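3 min read

Ticket: parish website, large file won't open for some visitors
Opened by: Chathurika Kumarasinghe
Date: 2023-08-04

Hello again, me with another website grumble! A couple of people in the village have told me they can't open the church history booklet from the Local History page. They click the link, the little circle goes round and round, and then they get a blank grey page. It opens fine for me at home, so at first I thought it was just their computers - but then I tried it on my phone down by the ford at Gough and got exactly the same thing.

What I've tried so far. I cleared the history on my phone (lost all my saved passwords, hooray) and then tried a different browser. Same grey page. The footpath map and the old school register open straight away, and they're on the same page, so it has to be something about the booklet.
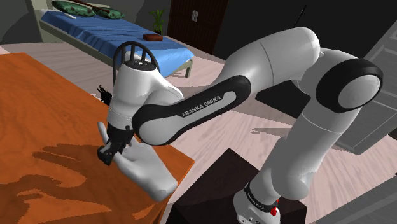

Then I looked at the size of the thing. The booklet is 21 MB! The version we had up until April was 2 MB, and I'm fairly sure what happened is that I swapped in the new scans with the tithe map and the bell tower drawings and never squashed them down. Sorry. The signal in the valley is dreadful at the best of times.

Update, same evening: I've run it through the shrinking tool in Akance and it's come out at 700 KB, but now you can't read the field names on the tithe map, and those are the bit everyone wants (somebody is trying to find out where Ronetti's orchard was). So I've put the old file back for now.

Could you split it for me? I'm thinking the text as one download and the maps as another, with the size written next to each link so people know what they're in for. Also, Lulard sent me a message saying we've had 1,550 downloads this month and might be near our limit - is that something I need to worry about, or is it just them trying to sell us the bigger package?

I'm in most evenings if you want to ring. Status can stay as open.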